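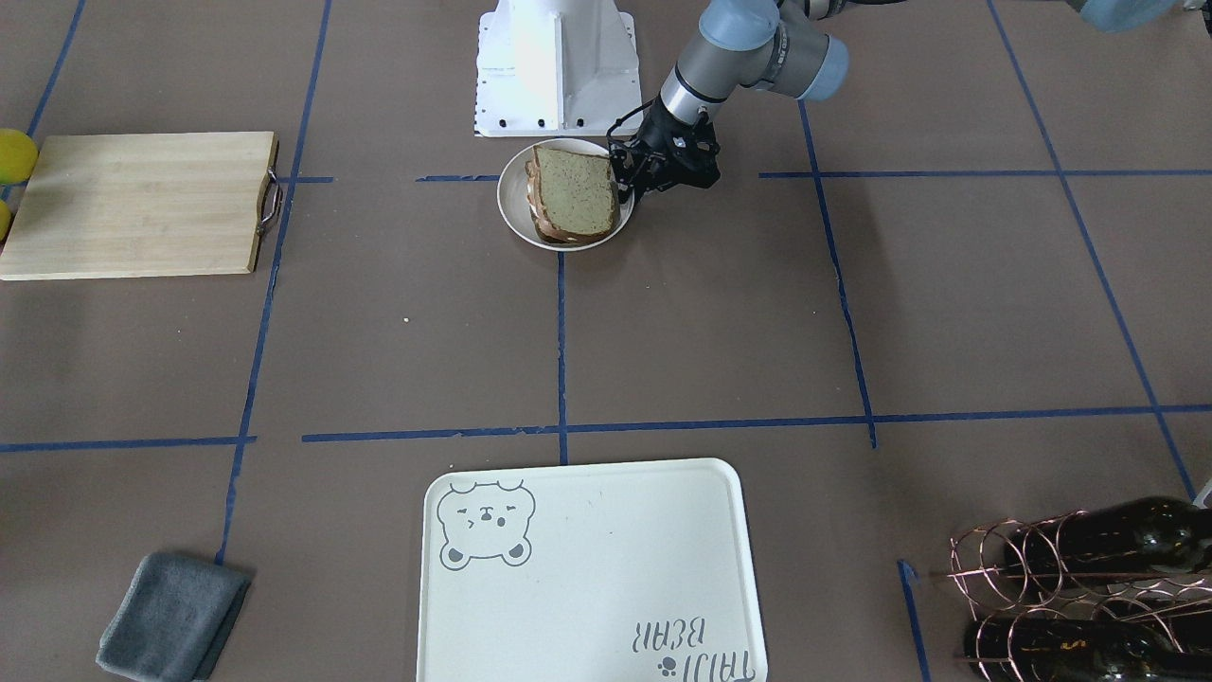 Zuton wrote: Multigrain is the way to go for an egg sandwich, but toast it first or the yolk soaks straight through!

Ultudent, the original poster: Brilliant, thank you! I'm making fried egg sandwiches for brekkie and my favourite loaf always ends up soggy. Should I build it on the board or on the plate? 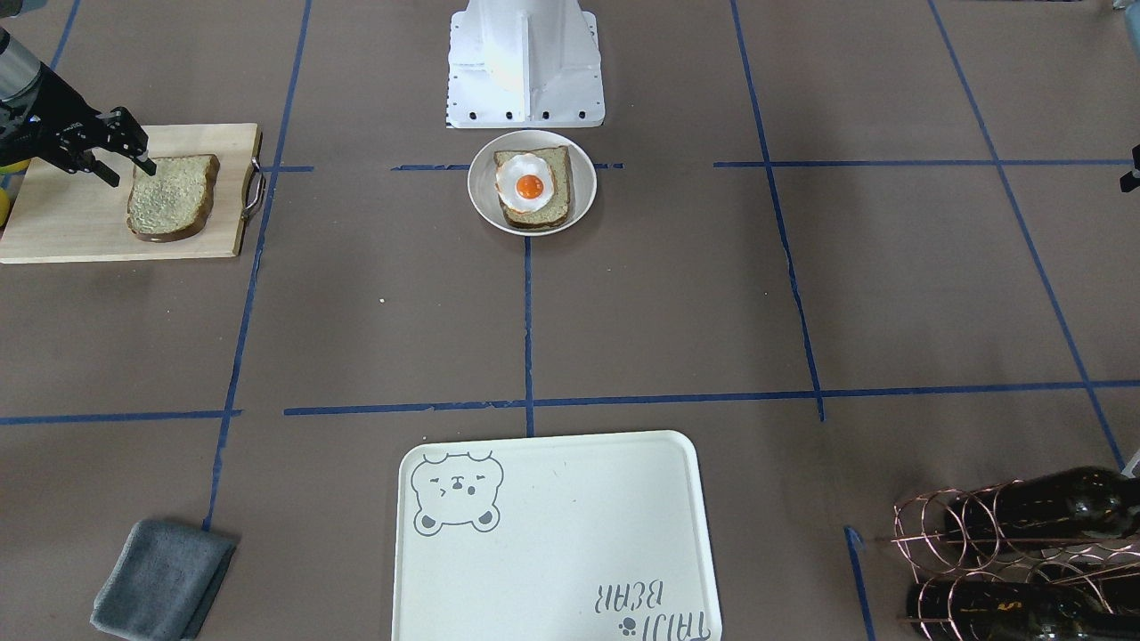 Bilari reckons the plate, every time. Egg onto the toast while it's still on the plate, then bring the second slice over from the board. I've made more than 400 of these since December and I never carry a runny yolk across the bench any more - so much tidier.

Keep your board close by too, and don't forget something sharp to finish. I love a squeeze of lemon over the egg, seriously, try it!

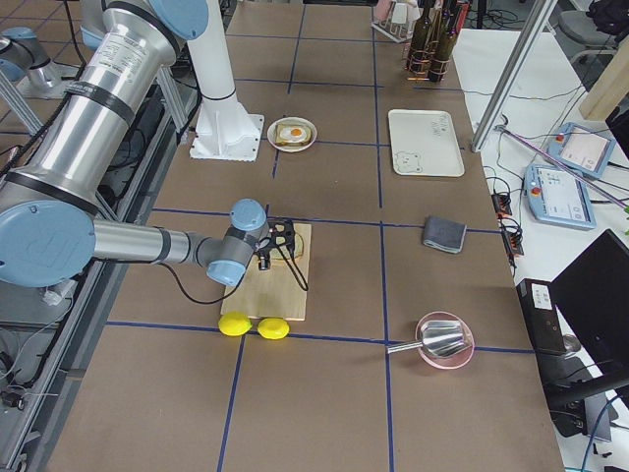 Egg on toast, with the board and lemons handy

Mendes: just use tomato sauce

Ultudent: Ha, fair enough! Trying the lemon tomorrow. Does it matter what you wipe the table down with afterwards? Mine has tape on it.

Bilari: Damp cloth, well wrung out, and go along the tape - scrubbing across lifts the edges.

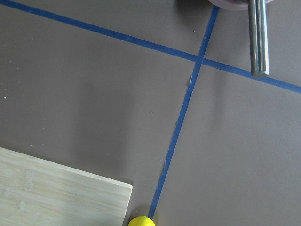

Blue tape on the tabletop, a bit ragged along one strip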